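Home | Posts | Garage | Road Trips | About

Changing the Coolant Before Winter

I put this job off for two years and finally did it in November, on a cold afternoon with the garage door half open.

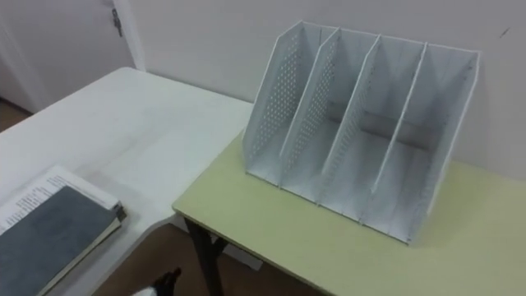
Why I did it

The car has 265 on the odometer, and yes, that's thousands. It's an old sedan and it has never been fancy. The coolant had been in there since I replaced the radiator, and when I pulled the cap to check it the color had gone from green to a kind of weak tea. I bought a cheap tester at the parts store in Landon, the type with a little needle that floats up, and it said I was protected down to just below freezing. We get colder than that here most nights in January.

I called the shop first. They wanted more than I felt like paying for a drain and fill, and they couldn't take me until after the holiday. So I bought two jugs of the long-life stuff and did it at home.

Draining

The car sat overnight so everything was cold. Don't open a hot radiator. I know everybody says it, and I still have a mark on my wrist from when I was nineteen.

I set the heater to full hot, put a wide pan under the drain plug and opened it. On my car the plug is plastic and it sits on the passenger side, behind a splash shield held on with clips. Two of the clips broke. They always do. I keep a bag of 50 in the drawer and I'm down to a handful.

With the cap off it drained quickly. What came out was brown but it had no oil in it and no chunks, so I was satisfied. I filled it with distilled water, ran it until the thermostat opened, let it cool down and drained it again. I did that twice. The second time it was nearly clear.

Old coolant is sweet and it will kill a dog or a cat. I poured it back into empty jugs with a funnel and took it to the county drop-off. They take it for free but you have to label the jugs.

Filling it back up

The mix is 50 percent coolant and 50 percent distilled water for where I live. You can buy it already mixed, but then you're paying the same price for half water. One thing to watch if you flush first is that some plain water stays in the block. I put in straight coolant for the first part of the fill and topped off with water after that, then checked it with the tester.

Getting the air out took the longest. I parked with the nose up the driveway, left the cap off and let it idle. Bubbles came up for a good while. When the heater blew hot and the level stopped dropping I put the cap on. I drove to Skullness and back on the old road, checked it again the next morning when it was cold, and added maybe a cup.

While I was in there

The lower hose felt soft near the clamp, so I replaced it and the clamp both. The upper one was fine. The belt has small cracks but it isn't squealing, and I'll do it in the spring. I also wrote the date and mileage on a piece of masking tape and stuck it under the hood, which I should have done last time.

The owner's manual says to check the level every 3000 miles. I'm going to try and do it with the oil.

Next up is the battery, which is slow on cold mornings. I cleaned the terminals and it helped a little.

Comments (3)

galance: What did the tester read when you were done? Mine has never given me the same number twice.

fragkou_garage: Good write-up. On mine there's a bleeder screw up by the thermostat housing, and opening that saves a lot of idling. Worth looking to see if yours has one.

oldwagon: I did the soft hose thing too late and ended up on the shoulder with steam everywhere. Replace both next time, they're the same age.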